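Sokoldale troop moving meetings to the Bisbridge hall?
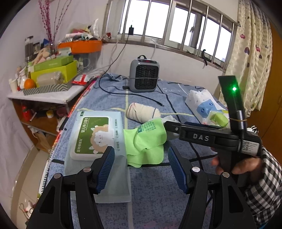
bisbridge_mom
So our girls' troop is down to 7 and they want us to join the Bisbridge group in May. I'm kind of for it! More kids, more campouts.

trailpatch14
We did that and half of ours quit. It's a long drive on a school night.

bisbridge_mom
Ugh, the drive is what my daughter keeps bringing up too.

oldknots
Disagree with trail, mine loved it. Dues went up to 200 though, so ask first.

trailpatch14
Dues too, yes. Ask about camp fees.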